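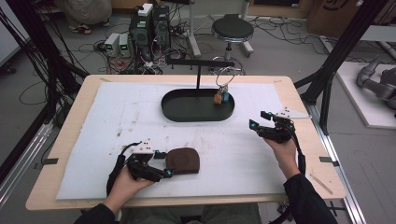 Américo Henriques wrote back to my first draft of this section to say that his left gripper had quit closing halfway through a run, and that the guide was no help because it only covered grippers that won't open. Fair enough! So I've rewritten the whole thing around his fault, which I've now had on my own pair too (twice on a Thursday, with the same cable both times).

## 6. When a hand-held gripper stops following your hand

The usual symptom is that you squeeze, the fingers start to move, and then they stall or drift. The Flostdale software keeps right on recording as if all is well, so you can lose a long stretch of takes before you notice. I lost 80 of mine that way.

**Caution:** Stop the recording and cut gripper power before you put your own fingers anywhere near the gripper's. A stalled finger can snap shut the moment the connection comes back. Mine got my thumbnail, and I had it coming.

1. Put down whatever you're holding, then rest both grippers on the board with the fingers pointing away from you.
2. Press Stop in Flostdale. Don't just close the window! That leaves the motors live.
3. Switch off gripper power and give it 3 minutes. The Antunes driver board holds on to a fault until it has fully drained, and a quick off-and-on won't clear it.
4. Undo the wrist strap and slip your hand out.
5. Follow the cable from the gripper back to the driver, feeling for kinks as you go. Pay attention to the first bend past the wrist, where both of mine failed.
6. Unplug the connector and look at the pins. If one is bent, stop here and swap the cable (Section 9).
7. Plug it back in until it clicks, then leave a loose loop beside your forearm so that raising your arm doesn't tug on it.
8. Power up with your hand *out* of the gripper. Let it finish homing before you strap in again.

> **Note:** The current limit is set to 700 mA out of the box. Please don't crank it up to push through a stall. I tried it on an old unit and cooked a motor.

### If it still drifts

Swap the left and right cables and run the squeeze test from Section 4. If the fault moves to the other hand, it's the cable. If it stays put, it's the gripper, and you'll want to send it to Bonance for repair with the log from that session.

Check the marker plate on top while you're at it. A loose plate makes a perfectly good gripper look like it's wandering in the playback, and I once spent a whole afternoon chasing that one. Snug the screws by hand and redo the calibration.

### Before you record again

Do ten slow squeezes on each side and watch the trace in Flostdale. You want it to reach the bottom every time with no flat spots. Then throw out every take back to the last good trace, even the ones that look okay.

Cables are a wear item, by the way. I change mine every 300 takes now and keep a spare pair from Purnstead in the drawer.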